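Section 5: Your First Two-Arm Task

You've bolted down the arms, run the joint check and named your station. Now the fun starts! In this section you'll teach the Buson two-arm kit to handle something soft, and soft things are where a second arm really earns its keep. Set aside an afternoon for your first go. Later ones go much faster once your hands know the leader grips.

Before you begin

Read the stop procedure in Section 2 again, even if you read it this morning. Keep the stop button within reach of whoever is driving, and agree out loud on who that is.

Choose one cloth item with a bit of body to it. A pouch, a pencil case or a folded dish towel will do nicely. Very thin fabric (silk scarves, plastic-backed liners) tends to slide out of the stock fingertips, so save those for when you have the soft tips from the Skuler accessory pack.

Setting up the work area

1. Place the item near the center of the table, where both grippers can reach it with the elbows still bent. Fully straight arms lose a lot of fine control.

2. Check the cable loop on each arm. It should have enough slack to follow the wrist through a full turn. Move each wrist by hand, with motor power off, and watch the loop the whole way round.

3. Switch on motor power and wait for both base lights to go solid green.

4. Open Kozan on your computer, choose New Task and type a short name. "Pouch flat" is better than "test," believe me. You'll have a long list before you know it.

5. Bring both arms to the ready pose. If you see code 3662, one arm thinks the other is too close. Back the leaders apart slowly and press Retry.

Caution: Keep hands, hair and sleeves away from the arms any time the base lights are green.

Driving the arms

Let one gripper hold and the other one work. New drivers nearly always try to move both hands at once, and the cloth ends up bunched in the middle. Press down gently with one side to pin the fabric, bring the other in low, and close on an edge or a corner. 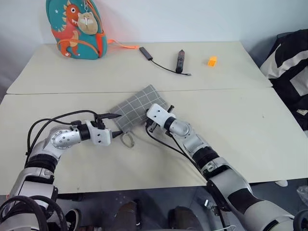 Squeeze the leader grip slowly. The fingers follow your hand closely, and you'll feel a light push back once they have hold of something. It's a lovely feeling the first time! Stop squeezing there. More force won't improve the grip, and it wears the tips.

6. Press Record, carry out the task from start to finish, and press Record again.

7. Return to the ready pose and put the item back on the table. Turn it a little each time so the arms learn more than one starting position.

8. Repeat until the counter shows 27. Kozan will then offer to train a first version. Say yes.

Note: You can keep a run with a fumble in it, as long as you recovered and finished. Delete runs where the item left the table.

Note: If a grip slips every time in the same spot, lower grip speed to 46 in the Hands tab and try again. Craig Rutherford on our bench team uses that setting for nearly all cloth work.

When you're done

Bring the arms to rest pose, switch off motor power and wait for the lights to go out before you reach in. Section 6 covers playing back your trained task.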